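Week 3 handout: Can it take the bins out yet?
Service Robotics, November 9, 2024

Short answer: no. Longer answer follows, and it is examinable.

Last lecture we watched the Dident arm fold a tea towel on a bench in over three minutes. Fair enough. Today's chore is the one every household gives to its least willing teenager: get from the back door to the kerb and come home again. For the robot that means a low-slung base, an outdoor surface and other people's parked cars. 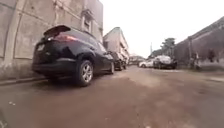
Kramer's planner (see the April reader) treats ground as either free or occupied. Mud is neither. A wheel can be on perfectly "free" ground and going nowhere, while the odometry cheerfully reports progress. Write down the term "slip ratio" and define it in your own words, preferably before the tutorial.

Parked cars are the next headache. A planner that labels a car as permanent will be wrong by breakfast. One that labels it as about to move will sit there waiting politely until the battery dies. The Wornetora base does the second. I've seen glaciers with more initiative. 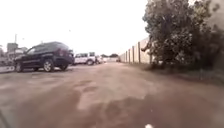
Brernine's brochure says its delivery unit is "kerb ready". Ask what sort of kerb. Plenty of driveways and laneways have no painted line and no proper edge, and the colour of the dirt changes from one metre to the next. A segmentation model trained on tidy suburbs tends to go quiet at that point.

For the tutorial:
Read sections 2 and 3 of the Kramer notes.
Pick one outdoor chore you did this week and list every surface you crossed.
Mark the two you think would stop a wheeled base, and say why.

"Stairs" is too easy and gets half marks.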